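3．収納場所の表示と手書きラベルの作成

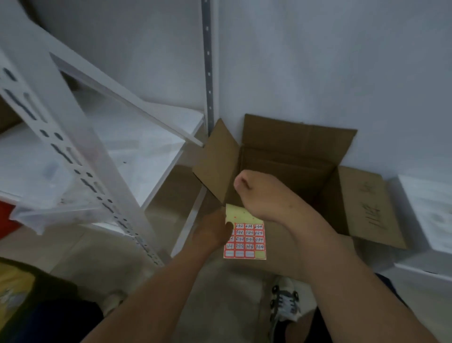
3.1　対象とした作業

本節では、小規模な保管室における棚番号の付与と、ラベル作成の手順について述べる。対象としたのは、消耗品および補修部品の保管を請け負うヘミク（Hemik）の保管室である。同室では、品物を段ボール箱に入れて棚に置き、箱ごとに所在を示す番号を与えている。番号は三つの数字をハイフンでつないだもので、最初の数字が棚、次の数字が段、最後の数字が段の中での左からの位置を表す。たとえば「7-1-3」は、7番の棚の1段目、左から3番目の位置を指す。

この方式は、在庫管理ソフトウェアであるプラミア（Pramia）の導入に合わせて定められた。それ以前は、箱の側面やふたに油性ペンで品名または受入時の番号を直接書いていた。箱を再利用すると古い書き込みが残り、現在の中身や置き場所と一致しないことがある。聞き取りでは、担当者が古い番号を読んで別の棚に戻した例が複数挙げられた。新方式では、箱に残った書き込みは消さず、所在の確認には貼付したラベルのみを用いることとした。

3.2　ラベルの記入

ラベルには、市販の赤枠の粘着ラベルを使用した。記入は黒のペンによる手書きである。プリンターによる印字も検討されたが、一度に追加される箱は少なく、用紙一枚を数回に分けて使うことが多い。使いかけの用紙を印刷機に通すと、はがした部分で紙詰まりが起こりやすいため、手書きを継続することになった。

記入は原則として棚の前では行わず、作業机でまとめて行う。担当者は移動の予定表を見ながら、必要な番号を左上から順に書き、書き終えた用紙を持って棚の間に入る。図3は、記入済みのラベル用紙を、ふたを開いた段ボール箱の上で手にしているところである。用紙には「6-1-3」「6-7-4」「5-2-3」などの番号があり、7で始まる番号は「7-1-1」から「7-1-4」までが一行に並ぶ。下の行には未記入のラベルがあり、右下の隅では一枚がすでにはがされている。

図3　番号を記入したラベル用紙と段ボール箱

用紙上の並びは、必ずしも棚の並びと一致しない。同じ段に連続して箱を置く場合には番号も連続するが、空いた位置を埋める場合には、異なる棚や段の番号が一枚の用紙に混在する。担当者はこれを欠点とは考えておらず、一回の作業で使う番号が一枚に収まることを重視していた。一方、用紙を途中で別の担当者に渡すと、次に使うべきラベルが分かりにくいという指摘もあった。

3.3　貼付位置と箱の扱い

貼付位置は、棚に置いたときに通路側を向く面の右上と定めた。ふたには貼らない。開いたふたは外側に垂れたり内側に折り込まれたりするため、番号が隠れやすい。上段の箱では、ふたの上面に貼った番号を床から読むことも難しい。

貼付は箱を組み立てた後、品物を入れる前に行う。品物を入れてから貼ると、箱の重さによって向きを変えにくくなり、壁側の面に貼ってしまうことがあった。通路の幅が狭い区画では、この違いが特に大きい。床に置いた箱の横を通り抜けられず、作業者は箱の手前に立ったまま、手の届く面で作業を済ませようとするからである。なお、底の補強が必要な箱については、先に底面のテープを貼り、その後にラベルを貼ることとした。

3.4　誤記と貼り間違い

記録した137件の貼付のうち、訂正が必要となったものは9件であった。内訳としては、段と位置の数字を入れ替えて書いたものが最も多く、ほかに棚の数字の書き誤り、隣の箱への貼り間違いがあった。数字の字形による読み違いも問題となった。手書きの「1」と「7」は、横線の書き方によって互いに似ることがある。ストーリーブ氏（Sorcha Ó Súilleabháin）を含む担当者の間で字形をそろえ、「7」には左端の短い縦線を付けることが提案されたが、調査期間中には統一されなかった。

訂正の際には、誤ったラベルをはがすか、上から新しいラベルを重ねるかの二通りが見られた。はがす場合、段ボールの表面の紙が一緒にめくれ、同じ位置に次のラベルが付きにくくなることがある。重ねる場合には、下の番号が透けることは少ないものの、位置がずれると古い数字の一部が見える。保管室の手引きでは重ね貼りを認め、下の赤枠が完全に隠れるように貼ることとしている。

3.5　番号と品名の対応

ラベルには品名を書かない。品名と所在の対応はプラミア上に登録し、棚の端に掛けた一覧表にも転記する。これにより、中身を入れ替えてもラベルはそのまま使用できる。ただし、一覧表の更新が遅れると、箱を開けて確認するほかない。2月の棚替えでは、登録を先に済ませた箱と、移動を先に済ませた箱が混在し、一時的に両者の対応が取れなくなった。その後は、箱を棚に置いた者がその場で一覧表に記入し、登録は同じ日の終業前に行うよう改められた。

空の箱にもあらかじめ番号を貼っておくかどうかについては、担当者の意見が分かれた。番号を先に貼れば、棚の空き位置を箱で確保できる。しかし、空の箱が棚を占めるため、大きな品物が届いたときに並べ直す手間が増える。現在は、受入予定が決まっている場合に限り、事前の貼付を行っている。次節では、この運用の下での品物の取り出しについて、経路と所要時間の記録を示す。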